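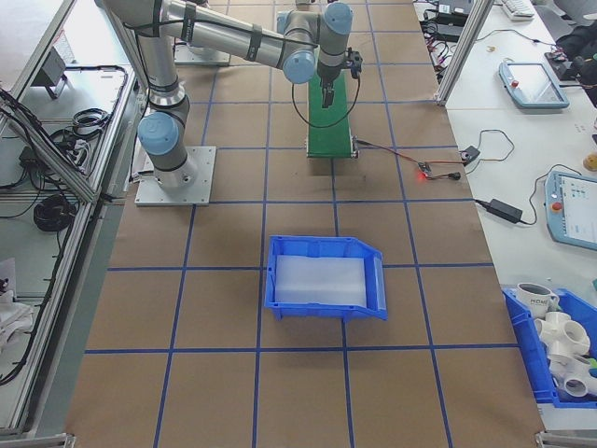 Papier kraft et ruban bleu sur la grande table.

01/06/2018

Quelle journée ! Je suis sortie à l'aube pour voir le jardin et les pois de Hilitz ont enfin fleuri, tous ensemble, comme s'ils s'étaient donné le mot. J'en avais semé 70 en mars, un peu au hasard (le sachet était vieux), et je ne croyais plus trop à cette planche du fond. Eh bien si ! Des fleurs blanches partout, et déjà deux petites gousses plates près du grillage.

J'ai passé la matinée à tuteurer avec les branches de noisetier rapportées de Trurnness. Elles sont souples, fourchues juste comme il faut, j'adore. Par contre le paillage en lin se tasse vite, il faudra en remettre avant les grosses chaleurs.

Les tomates Yazzie, elles, boudent encore : 19 plants en terre, feuilles un peu violettes, sûrement les nuits fraîches de la semaine dernière. Je leur ai donné du purin d'ortie bien dilué et j'ai senti l'ortie jusqu'au soir, tant pis !

Vers six heures, grosse averse, la cuve a débordé, et l'odeur de terre qui montait, mon Dieu, que c'était bon. J'ai mangé les premières fraises debout sous l'auvent, les bottes pleines de boue. Demain, semis de haricots et un deuxième rang de carottes, si les limaces veulent bien m'en laisser. Penser aussi à racheter de la ficelle.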